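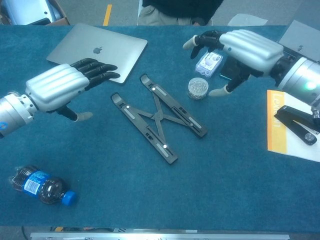
Questions I keep getting about the hand test

Which hands are you trying out?
A pair from Kevotow, left and right, with black jointed fingers and beige rubber tips on the thumbs. I'm comparing them with the two-finger Ristić gripper we've had since May.

Why all the desk stuff?
I wanted things I'd really pick up at work! A closed MacBook, a folding laptop stand, a soda bottle, a stapler on top of a book, a little glass jar. The Ristić is great with boxes and hopeless with anything flat, so flat things got a lot of my attention.

What's the hardest item so far?
The laptop stand, easily. It folds down into an X and there are gaps everywhere, so a finger can slide right through – I've started telling the hand to go for one long rail and leave the middle alone.

How many tries does each item get?
80 per hand, and I log the drops too. Judit Mészáros checks my log, bless her.

Does the carpet on the table matter?
More than I expected. It's kinder to dropped things, but a phone doesn't slide on it the way it would on a bare desk, so please don't compare my numbers with yours if your table is smooth.

Can I get the settings file?
Sure, ask me or Relu Bucur. The version from 9th August is the one to use.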